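Cinta azul que se rompe al despegarla

Dardo Barrientos
La puse en la mesa gris para marcar mi mitad. Ahora tiro y se rasga en tiritas.

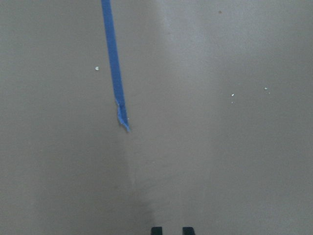 Mi paciencia va por el mismo camino. ¿Cómo la saco entera sin rayar el acabado mate?

Kenden
Secador tibio, medio minuto, y tiras despacio, casi a ras de la mesa. Si queda pegote, aceite de cocina en un trapo. Prueba antes en una esquina, que el mate se mancha con mirarlo.

Zorum
Yo la mía la dejé. Ya es decoración.

Última actualización: diciembre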